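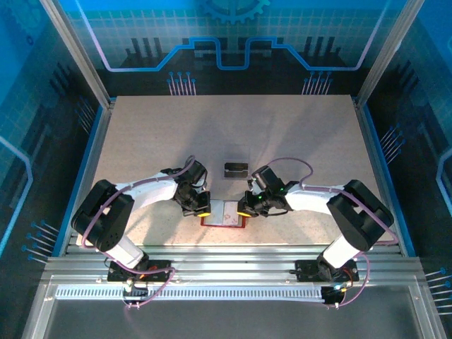
If your shop is about to hand part of a packing job to a two-arm cell, the robot is the easy half. The hard half is what happens to everybody's shift, and I wish I'd had a page like this when we started at Westell. So grab a coffee, I'll go through it the way we did it. Before you teach a single move, write down what your people do by hand now, in their words. Then fix one home spot for the work and stick to it. I like the tray (ours has a red border, card goes inside) sitting between the two grippers, so both arms can get at it and the person loading it never has to guess.

Step 1. Sit with the packers for a full shift. We logged 1137 cards and learned that folding was never the slow part. Walking back for more trays was!

Step 2. Split the job on paper. Give the cell the dull reaching and placing. Leave the checking and anything that needs a judgment call with people, and put that in the job sheet so it doesn't quietly disappear later.

Step 3. Teach the moves slowly. Let the folks who did the job by hand pick the approach angle. Mine told me I was coming in way too steep, and they were right (annoying, but right). When you play a move back, check the wrist view as well as the big one.

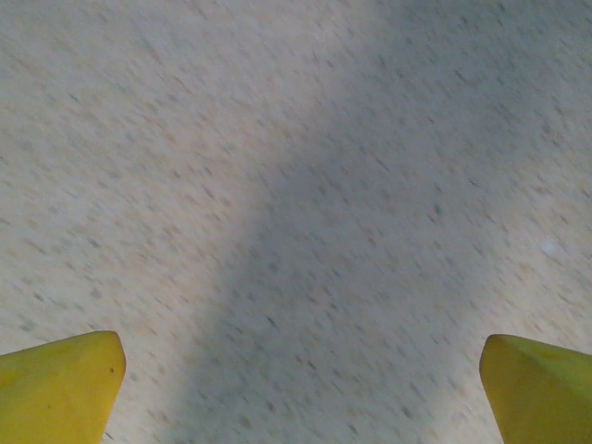

Photo: Tuvavix project, wrist camera

With the jaws wide open and a streaky background like that, I wouldn't try to judge a position. Stop the arm, let the picture settle, then set your point.

Step 4. Train everybody on stop and restart, including the night crew. We skipped them in November and paid for it with a very long phone call.

Step 5. Change the schedule last. We kept the old rota for 3 weeks, then moved two people over to inspection at the same pay. Get the pay part in writing before you announce anything, please!

Our Tivar line did 856 cards on its first full shift, well under what we managed by hand, and I'm glad I'd warned the floor about that beforehand. Next up is the Ibrahim line, and I'll add the job sheet template to this page once we've tried it over there.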